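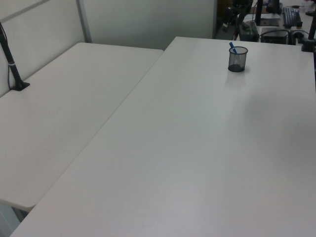

Demo bench, main table and side table, pen holder at the far edge.

Ticket 1071
Site: Minton, demonstration room
Raised by: Smits, visits desk
Assigned to: Trultix support
Category: Demo cell / pick and place
Priority: High (open day)
Status: Closed

Reported problem
During the rehearsal for the December open day the pen demo stopped part way through. The arm is meant to take a pen out of the mesh holder, lay it on the table and put it back. It went to the holder, stopped above it and gave "target lost". Restarting the program gave the same result. The drawer demo and the hand-over demo both run normally.

Visitors from Fetton are due at 14:00 and the pen demo is first on their sheet.

Log

09:10 - Ticket opened. Asked the site for the event log and the name of the job file in use.

09:25 - Log received, 1,870 lines. Most of it is normal start-up. The first "target lost" is at line 494 and it repeats on every attempt after that. No motor or brake faults anywhere in the file.

09:40 - Asked the site to confirm whether the tables had been moved. Reply: yes, both were pulled out for cleaning and pushed back to make the L shape again. The poles stayed clamped on.

09:50 - Asked for a table calibration check. Result out of tolerance on the main table, side table fine. Probably the main table did not go back square to the side one.

10:15 - Site ran the full table calibration using the printed board. Passed. Pen demo run again. The arm now reaches the holder in the right place but still reports "target lost" on about half the attempts.

10:30 - Looked at the saved views from the failed attempts. The rim of the holder is found each time. The pen is not. There is a broad soft shadow on the table top in the same views, to the right of the holder, so asked the site to try with the ceiling lights on full and the blinds down. No change. Lighting ruled out.

10:50 - Checked the job file. It is the version written for the old solid cup. The mesh holder was brought in later and the job was never updated. The depth filter takes the mesh and the lower part of the pen as one object and throws both away.

11:05 - Sent job file version 2 with the filter set for mesh and the search limited to the part of the pen above the rim.

11:20 - Site loaded version 2. First run good. Asked them to keep going with the pen leaning different ways.

11:55 - Site reports no failures since the change. The place-back step is slower than before. This is expected, as the arm now takes a second look before letting go.

12:05 - Site asked if the speed can be put back up for the visit. Advised against it. Speed stays at the open day setting while guests are in the room.

15:40 - Site confirms the pen demo ran for the Fetton group without stopping. One visitor asked to try a pencil. It was not picked up - the job is only taught for pens. Logged as a separate request.

Cause
Main table out of position after cleaning, and a job file that did not match the holder.

Fix
Table calibration repeated. Job file replaced with version 2.

To do at site
Mark the floor at the table legs.
Run the calibration check after any cleaning and before any visit.
Delete the old job file from the demo menu.

Ticket closed with the agreement of the site.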